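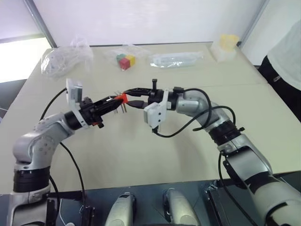
Two-arm cell, handover task, red part in the left gripper.

The usual way to report a demonstration set is to give its size. A paper says 3,000 episodes, another says 2,000, and the reader is expected to rank them. I think the number is close to useless on its own, and that we should stop putting it first.

An episode is one run of a task, recorded from start to finish with the camera views and the joint positions. Its value to a learning system depends on what it holds that the other episodes do not. If an operator starts every run from the same arm pose, with the part at the same angle, the second hundred runs teach very little that the first hundred did not. They do make the training loss look smoother, and this is part of the problem.

Milagros Galang and I argued over this for most of December while planning a collection run for a small tool-handling task. Her position was that operators should be left alone. Let them work at their own pace and the variety will come from fatigue, habit and boredom. My position was that habit produces the opposite. A skilled operator settles on one approach angle by the end of the first morning and stays with it.
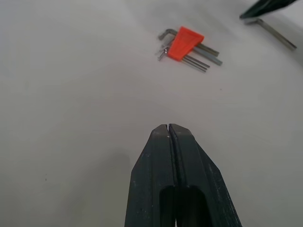
The wrist views are where this shows first. From overhead, two grasps with a different finger angle can look nearly the same. At the wrist they are different pictures, and a policy that relies on the wrist camera will treat them as such. When we compared the recordings by wrist view, one operator's runs fell into 3 tight groups. The plan had called for an even spread.

What I would like to see reported is coverage: start poses, grasp points, part angles, lighting, and the share of runs that include a recovery. Recovery matters most. Many teams delete any episode in which the part slips or the fingers close on nothing, on the theory that bad examples teach bad behavior. A policy trained only on clean runs has no example to follow once it has drifted an inch off course -- and it will drift.
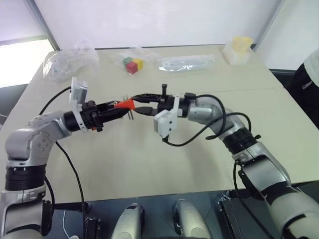 Reginald Baptiste has made the fair objection that coverage is hard to define and easy to game, while a count is at least a count. I accept the first half. A count is also easy to game; one leaves the recorder running and resets quickly. A rough coverage table with its gaps marked still tells the next team what to collect.

Our own set was cut to 75 episodes for the first training pass, chosen for spread. I do not claim that this is enough for the full task. It was enough to show which start poses had been missed, and we found that out before paying for another week of operator time. The next plan lists those poses by name, and the target count has been moved to the last page.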